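Darkamside patch lands Sunday

Wurkwood has confirmed the second big patch for its co-op stealth game Darkamside will be out on Sunday, PC first, consoles to follow "when they're signed off". Download is 562 MB, so not a huge one.

Main fix is the save bug on the Kister map, which has been wiping checkpoints since August. Guards no longer see you through shut doors either. Loading times cut, so they say.
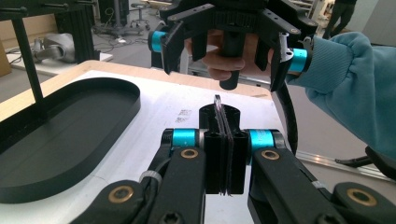

Also in: a 2 player mode for the Tapia missions, which up to now needed a full squad. Lead designer Aldana Ledesma said it was the most asked for change on teh forums, with around 3,000 votes.

Old saves should carry over. Mods probably wont. Servers down from early morning, no word yet on how long for.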